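Residential Property Practice
Unit 9: Preparing and Reading the Listing
Course handout, revised 2023-11-30
Prepared by Salma Berrada, with additions by Deirdre Heffernan

Read this handout before the workshop and bring it with you. It assumes that you have completed the unit on agency agreements and that you know the difference between a seller's disclosure and an agent's own statement.

1. What a listing is

A listing is an offer to show a property. It is not the contract of sale, and very little of its wording will survive into the contract. Buyers nevertheless rely on it, and complaints against agents often begin with a sentence in the listing that could not be supported later. For the purposes of this course, a listing has two parts: the data fields, which are entered in fixed form, and the remarks, which are written freely.

Errors in the data fields are the more serious. A buyer who filters a search by floor area or number of bedrooms will never see a home that has been entered incorrectly, and a buyer who does see it may make an offer on a false basis.

2. Floor area

State the source of every measurement. Acceptable sources are a measured plan, the builder's drawings, or the public record. Where two sources disagree, use the measured plan and keep the other on file.

Only finished, heated space that can be reached from the main living area is counted. A finished room over a detached garage is reported separately. So is a basement, even when it is fully finished, and the remarks should say plainly that it is below grade.

Worked case: the Temdale house. The owner described the home as having 1,175 square feet on the main level. The figure came from an old appraisal that included an enclosed porch without heat. The agent, Fiachra Mac Giolla, had the house measured again in June and entered the lower figure, with the porch listed as a separate feature. The seller objected at first. Students should be ready to explain, in two or three sentences and without technical terms, why the agent was right to insist. 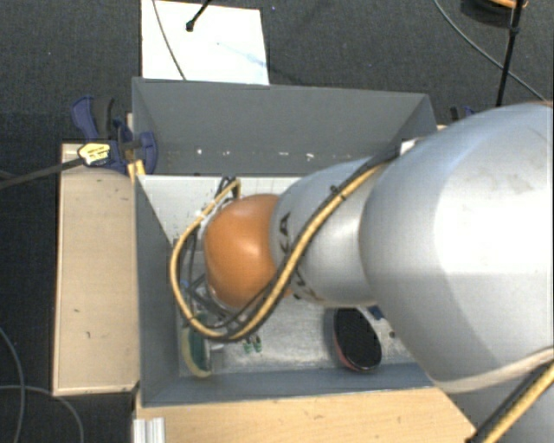

Figure 1. Robot arm over a gray bin, with yellow and black cables along the arm.

3. Rooms and features

A bedroom is entered as a bedroom only if it meets the local code for size, light and exit. A room that falls short may be called a study, a den or a bonus room. "Could be used as a fourth bedroom" should be avoided, as it invites the buyer to count four.

Fixtures stay with the house unless the seller excludes them in writing. Go through the home with the seller and ask about each of the following:

Curtain rods and blinds
Mounted televisions and their brackets
Garden sheds and play equipment
Kitchen appliances, including any that are not built in
Light fittings of sentimental value

In the Dodmont exercise, a dining room light was shown in the listing and removed before closing. The replacement cost over $300 — a small sum beside the price of the house, but enough to delay the closing while the parties argued.

4. Writing the remarks

Begin with what a buyer cannot learn from the data fields: how the rooms connect, which way the main rooms face, what has been replaced and when. Give the year of a new roof or furnace if the seller can document it. If the seller cannot, leave it out.

Describe the property and say nothing about the kind of person who might live there. Phrases such as "perfect for a young family" or "ideal for empty nesters" can breach fair housing rules, whatever the writer intended. "Three bedrooms on one level" is safe and tells the reader more.

Words such as "updated," "renovated" and "remodeled" are not interchangeable. In this course, "updated" refers to finishes, "renovated" to the repair and renewal of existing rooms, and "remodeled" to a change of layout. Anas Hegazy will discuss the permit questions raised by the last of these.

5. Assignment

Using the Goicoechea file, prepare a complete set of data fields and remarks of no more than 19 lines. Attach a source note for each measurement. Drafts will be exchanged in pairs and marked for accuracy first, then for clarity.

Questions about the file should be sent to Declan Nic Aodha before the workshop. Late drafts will be read but not marked.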